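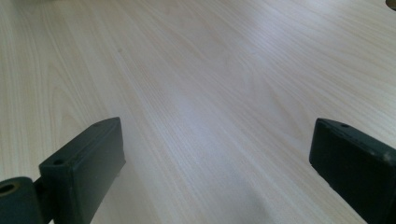 Ebuka Iyamu
Contributing writer

My mother kept the good table in the front room, and we ate in the kitchen. That was the arrangement for my entire childhood. The good table had a cloth on it, and on top of the cloth a sheet of clear plastic, and on top of the plastic a bowl of fruit you weren't allowed to eat. I think we sat down at it 2 or maybe 3 times a year, always with shoes on, always with an uncle giving a speech.

So when I got my first real apartment, I swore I would have exactly one table and I'd do everything at it. Eat, pay bills, iron shirts, cut hair (my own, badly). And I have mostly stuck to that! I'm writing this at it now, with a plate of toast by my elbow and a stack of mail I've been moving from one end to the other since October.

What I didn't plan on was the dinners.

They started small. A guy I worked with at Wavevby had just moved to town and was living on gas station sandwiches, so I told him to come over and I'd make my mother's pepper stew. He brought his roommate. The roommate asked if she could come back the next week and bring her sister, who had never had it, and I said sure before I'd thought about where anyone would sit. By winter there were eight of us, which is two more than I have chairs for, and one of the regulars had started bringing a piano bench in the trunk of her car.

I should say that I am not a great cook. I have four dishes. The stew is one, jollof rice is another, and the other two are things you do to a chicken. People seem fine with that. Somebody always turns up with a bag of salad, and there's a bakery called Lotero on my corner that sells off its bread after 6, still perfectly good, so we eat a ridiculous amount of bread.

The rules came later, and they came from complaints. You don't have to bring anything, but if you do, tell me first (we once had three potato salads and no forks). Phones go on the windowsill. If you're going to argue about the bus lanes on Anozie Street, you do it after dessert, on the balcony, with the door shut. You can leave whenever you want without making the rounds, just wave and go. I love that last one. I grew up with goodbyes that took forty minutes and moved from the couch to the hallway to the driveway to the car window.

My mother came to one last year. She's 70 now and she does not travel light. She brought her own pot. She stood in my kitchen and watched me make her stew and said nothing at all, which if you knew her would frighten you, and then she reached over and turned the heat down. At dinner she sat between a dental student and a man who tunes pianos for a living, and by the time the rice went around she had the dental student's whole family history and was looking at the piano tuner's cough in a way that meant he'd be going home with ginger.

Later, when we were washing up, she asked me where I'd put the plastic. I didn't know what she meant. "For the table," she said. I told her I didn't have any, or a cloth either, and she ran her hand along the top looking for the damage. There's plenty to find at the window end, where I once set down a hot pan. She found it. She tapped it twice with her fingernail and went back to drying.

A few weeks after she left, a package showed up. It was the cloth from the front room, ironed flat, with a note saying I could cut it if it was too long. I haven't cut it. I put it on for her birthday and we called her on speaker, all of us shouting, with stew on it inside of ten minutes.

The stain didn't come out. I told her so on the phone, and she wanted to know whether I had at least turned the heat down.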